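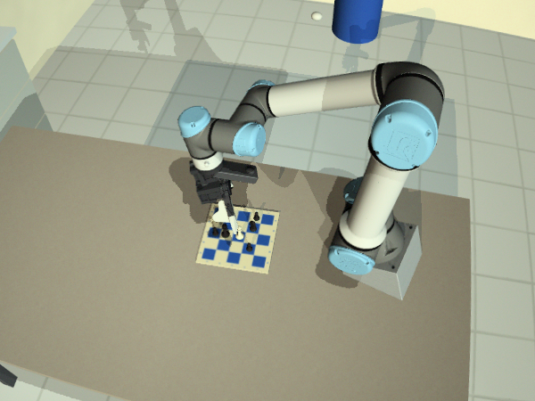
House rules for a simulated pick and place task - how strict should we be?

Solveig Hedlund

Hello everyone, and sorry in advance for the length, I have never been good at short questions. I help look after a simulated robot arm project called Dranevby. It's a six-axis arm with a two-finger gripper working over a little blue and cream chessboard, and the job in most runs is to pick up the white piece without disturbing the black ones. We are a small group and we all take turns driving the arm to record runs, which later get used for training.

We now have over 3,000 recorded runs, and last week I finally sat down to go through a batch of them with a cup of tea and a notepad. Oh dear. Everybody has been doing it their own way! One person comes straight down on the piece from high up, another sneaks in low from the side, and a third (me, I'm afraid) hovers for ages before making up her mind. Some people press stop the second the fingers close, and others lift the piece and wave it around a bit first. All of those are sitting in the same folder marked "success".

So I'd like to write a page of house rules before we record any more, and I would love to hear what other groups have in theirs. The things I keep going back and forth on are:

Where should a run start? I lean toward having the gripper off to one side of the board and up in the air, with nothing near it, but one of us thinks the start should be different every time.

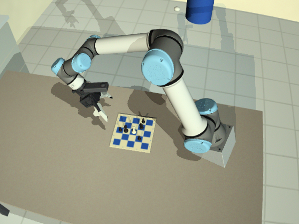 Gripper off to the side of the board, clear of all the pieces.

What counts as a success? Fingers closed on the piece, or piece lifted, or piece lifted and held?

And what do we do about black pieces that get nudged? If one slides a tiny bit but stays standing, is that a failed run, or am I being fussy?

I should say that nothing here can get hurt, it's all in the simulator, so please don't worry about safety fences and so on. I would like the habits to be good ones all the same, as there is talk of moving to a real arm some day. Thank you so much for reading this far.

Boström

just reset the scene every time and only keep the good ones. worked for us. don't overthink it

Dalard

Hi Solveig! What a nice thing to read, it could have been written about our own group a year ago. I'd gently disagree with the reply before mine, because "the good ones" was exactly where our trouble started. We each had a different idea of good, and when we sorted the old runs again using one written rule, only 1,240 were left in the keep folder. It took us most of October and a great deal of coffee.

Here is more or less what our page says now. You are welcome to steal any of it.

Start pose. We have a box of allowed start positions beside and above the board, and the software picks a spot inside it at random, so your colleague gets variety and you still get your clear air. The driver isn't allowed to choose. The fingers are always fully open at the start, and we look through the gripper view to check before pressing record. 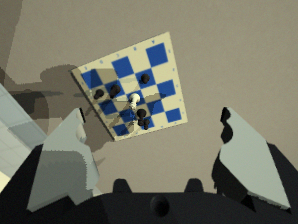 Gripper view, fingers spread wide, board between and beyond them.

Approach. Travel sideways only above the height of the tallest piece plus a margin, then come down straight. We settled on a margin of one piece height. It felt wasteful for a week or so and then we all stopped noticing. If you get down there and find you're off to one side, go back up and fix it up there. Please don't wiggle in among the neighbors! Wiggling is very tempting and it makes for horrible training runs.

Success. For us the piece has to be lifted clear of the others and held still for two seconds, and the check is done by the simulator from the piece positions. A person watching is welcome to have an opinion in the notes box, but the label comes from the numbers.

Nudges. You're not fussy at all. We have a middle label called "disturbed", for when another piece has shifted but is still standing. Those runs go in their own folder, and you can decide later if you want them. A piece knocked over is a fail, however lovely the grasp was.

One more thing that I feel strongly about, and then I'll let you go. Keep your failures! Label them, put them somewhere tidy, and write the date and the driver's initials on them. We threw out our early ones and I still grumble about it, mostly on Wednesday, when we have our review meeting and someone asks how the arm used to miss.

Oh, and the shadows. If your lighting is anything like ours, the arm throws a big dark shape over part of the board as it comes in, and it's easy to mistake a dark piece for a patch of shade when you only have the one view. Our rule is two views open on the screen at all times while driving, the side one and the gripper one.

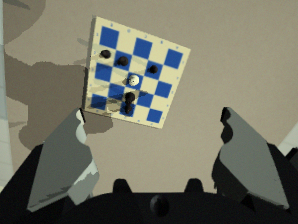
Eskil Bakke

I agree with nearly everything Dalard wrote, so I'll only add the parts where we do it differently, and a couple of things about the page itself.

On success, we hold for four seconds instead of two. Our simulator (we use our own thing, Flukness, so this may not apply to you) sometimes lets a piece creep slowly out of the fingers, and two seconds wasn't long enough to catch it. Try a few long holds in yours and see when pieces slip, and set the number from that.

On nudges, do write down how far is too far. "Shifted" meant something different to each of us until we put it as a distance. We went with whether the base has crossed into another square compared with the start of the run. That's rather generous, and I know groups that are stricter, but it was the one we could all remember.

About your old runs, I wouldn't try to relabel the whole lot at once. Take 300 of them, have two people label them separately with the new page in hand, and then sit down together and talk through every one where you disagree. You'll end up rewriting half the page, and that's fine, it's much kinder to do it then than after everyone has learned it. Put a version number at the top, and save that number with each run so you know which rules the driver was following.

And since you mentioned a real arm some day: please have a stop rule on the page now, even though the simulator doesn't mind. Ours says that if you lose sight of the fingers in both views, you let go of the controls, end the run and mark it "stopped". A stopped run never counts against the driver. People were shy about using it in the beginning, so I made a point of stopping plenty of my own.

If you get a draft together, post it in this thread and I'll gladly read through it.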